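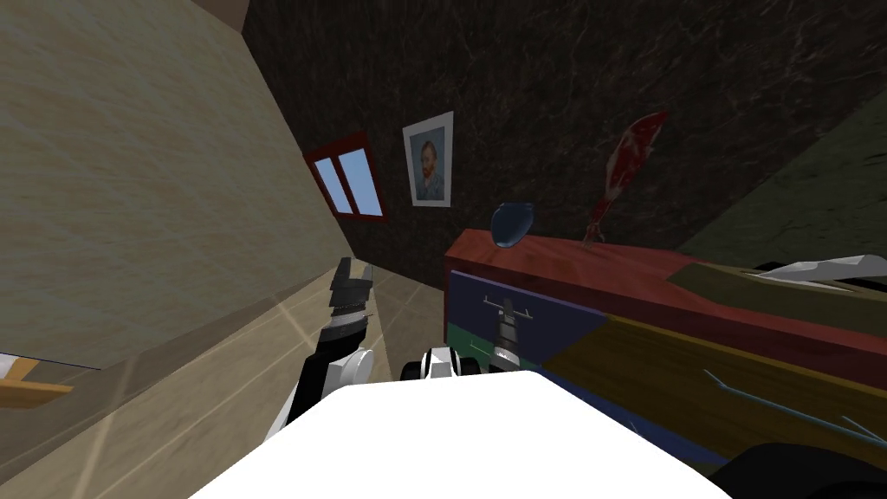 Slide 1. Mediation before hearing: the Jirkgate scheme

Good morning. I speak on behalf of the Rimosmont Centre for Dispute Settlement, and I thank our hosts for the invitation.
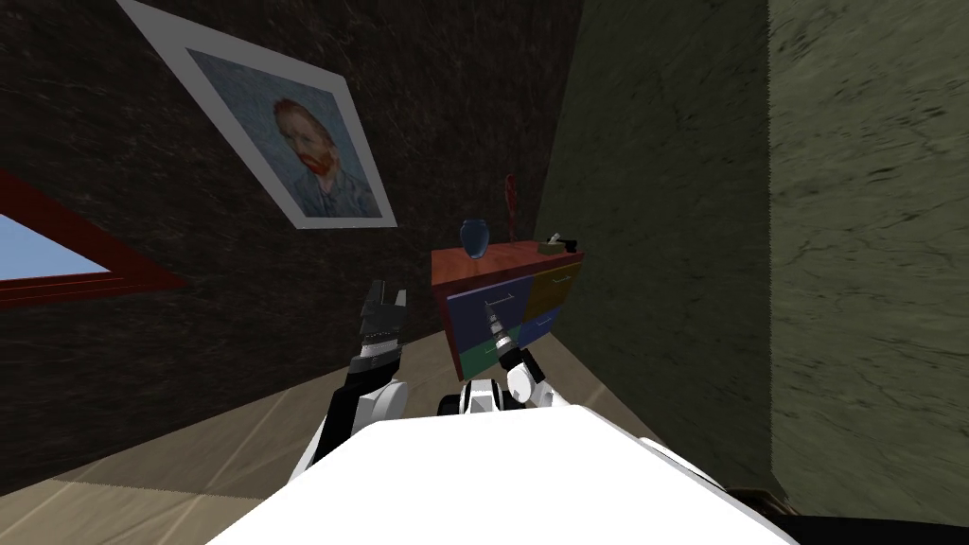
Marianna Adamczyk

The scheme opened in April. It takes disputes between neighbours, and between landlords and tenants, before they reach a court. We received 185 referrals in the first year. Both sides must agree to attend -- we do not compel anyone.

Slide 2. How a session runs

Each party speaks first without interruption. The mediator then meets them separately,
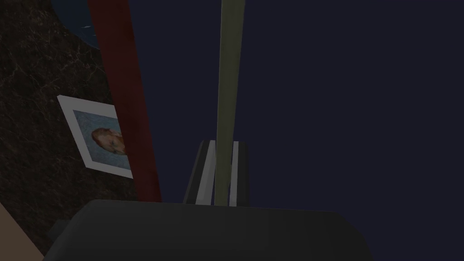

and carries offers between the rooms only with consent. Nothing said there may be used later in court. (Pause for questions on privacy.)

Slide 3. Cost and staffing

The fee is £500, shared equally. We have 9 mediators, trained under Deok-su Um. 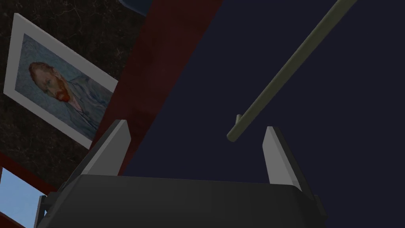 Gripper with fingers apart

Slide 4. Next steps

Soo-ah Yeon will take questions on referrals. Written comments should reach the Centre before the spring review.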